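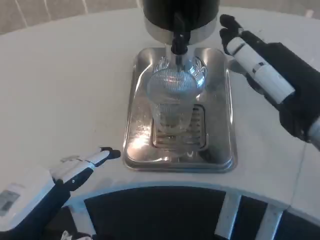 5 minute read

We got to the Bortolotti open day in Zurkham just after ten, having missed the first bus. Entry was free but you had to put your name down in May, and there were 60 places for the morning group. Khang Đinh had booked for both of us. We were given paper badges and told to wait by the loading door, where there was coffee in a flask and a plate of plain biscuits.

The tour starts in the stores. Natália Louro took our group round and kept to the timetable. Bortolotti fits out drinks counters for cafés, hotels and canteens, and most of what they sell is made up from parts that come in on pallets: taps, hoses, trays, worktops. The shelves go up a long way and there is not much to see unless you like boxes. The next room is where the worktops are cut and finished. Visitors stand behind a yellow line and the noise is considerable, so bring your own ear plugs if you are fussy about them. The foam ones they hand out kept falling out of mine.

What I had come for was the counter room, at the back of the building. The worktop in there is matt white with a rounded front edge that curves along its length. I liked the edge. We have a square one at home and everybody catches a hip on it. The dispenser has a black nozzle pointing straight down from a polished silver collar, and a rectangular stainless steel drip tray stands below it on the counter. The tray has a raised rim and a slotted grate in the middle. Polished steel shows every water spot, and white counters show smudges, so I would think hard before putting the two together in a busy place. Ismael Sales, who was on the desk in that room, told us they recommend wiping down after every eight drinks. I doubt many cafés do.

The strainer was simpler than I expected, a round piece of fine mesh with a silver rim that sits in the mouth of a tall clear cup. Khang asked if it was a special part. Ismael said any strainer of the right width will do, and that customers lose them all the time.

Tasting was in the canteen afterwards – cold tea, one with lemon and one without. The one without was better. Dalva Arruda gave a short talk on the history of the firm, which moved from Lirnar 22 years ago and now has 214 people on the books. There were questions about prices, mostly answered with a leaflet.

The shop by the exit sells seconds. I looked at a drip tray with a scratch along one side but it was too wide for our kitchen. Khang bought two glass jugs.

Parking is at the front and fills early. The bus back to the station goes once an hour – the stop is across the road, past the roundabout, and has no shelter.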